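Notebook, August 2019

Back on the house rules again. Chutima Rattanakul sent me her markup of the draft and it had more red on it than black, so I spent most of the morning with coffee and a pen going through what we say we do before a simulated arm run counts as "ours" and goes in the shared folder. Writing it down here before I forget what we agreed, and so whoever picks up the Lulari work after me doesn't have to dig through chat.

Quick background, mostly for me. Back in June we had no rules worth the name. Everybody launched runs from their own branch with their own contact settings, and when we tried to line up Fesitz results with Lulari results the two sets didn't mean the same thing. One had gripper friction cranked way up (guilty, that was mine, I was debugging and left it in). The other had a longer episode cap. We threw out 4,000 episodes over that! I'm still a little sore about it.

So, the rules as they stand after today.

Config goes in with the data. The full file, every value, even the defaults, written out at launch. I argued for just saving the differences from the base config and Chutima shot that down, and she's right, the base config moves under you. Last month's "default" damping is not this month's.

Seeds get logged per episode and never reused between a tuning batch and a reporting batch. I had a nice little script that started every batch at zero, which is exactly the wrong thing. Fixed it. It now refuses to start if it sees the seed range in the ledger already.

Episode cap is 400 steps for all the kitchen tasks. Want longer? Fine, but give the task a new name and don't put it in the same table.

Success gets decided by the checker script. If the checker says fail and you look at the replay and think "oh come on, that's basically a grasp," you write a note and you leave the label alone. I had a real struggle with this one. There's a type of episode where the object is between the fingers and the contact flag flickers on and off, and I want to call those wins so badly. The note field is there for that. If enough notes pile up on the same thing we change the checker and rerun everything, the old batches too.

Speed and force limits stay on in simulation. This is the one that got the most pushback when I floated it. The argument against goes: there's no person in there to hurt, so why slow the arm down? My feeling is that a policy trained with no limits learns to slam down on the counter because slamming works, and then you carry that habit over to the bench and spend a week untraining it. We had that very thing with Srithong. Same limits in both places, period. Chutima added a line that the limits file has to be one file, read by both the simulator and the real controller, so nobody can edit one and forget the other. Love it.

Okay, on to the part I was supposed to be doing today, which was a trial run of the checklist on the kitchen island setup with the Franka. I figured if I can't follow my own list start to finish there's something wrong with the list.
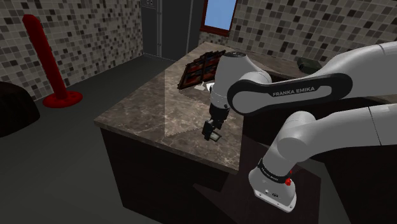 I got hung up on step 2, "confirm clearance at start pose." Clearance from what? I wrote that line and even I couldn't tell you. It could be fingers to counter, or the wrist to whatever is on the counter, or the elbow against the furniture behind it. Rewrote it so it names each pair and gives a number for each, and the number comes out of the limits file too. It made the step three times longer, but now you can do it without calling me.

The other snag was scene props. The list said "verify scene contents" and I caught myself just glancing and nodding. A glance is no good, especially with things at the back of the counter that the arm can hide depending on the view. Changed it to: dump the object list from the simulator, compare against the task file, paste the result in the log. Takes a couple of seconds. Also added a second fixed view from the other side for anything we keep replays of.

Lighting I'm leaving alone for now. Brillska randomizes it and the others don't, and I'd like to see whether it matters before I write a rule about it. Chutima thinks it should be pinned for reporting batches and loose for training. Probably where we'll land, but I don't want a rule with nothing behind it.

Reporting batch size is set at 2,000 episodes. We went back and forth, smaller would be kinder to the cluster, but the numbers wobbled too much for my taste.

To do:
- move the limits file out of my branch (embarrassing that it's still there)
- write the object list comparison script properly, the one I used today is held together with string
- ask Chutima whether the note field should be required on every fail or just the weird ones
- rerun the checklist on Fesitz with somebody other than me driving and me keeping my mouth shut
- rename the old long-cap batches before they get mixed in with the new ones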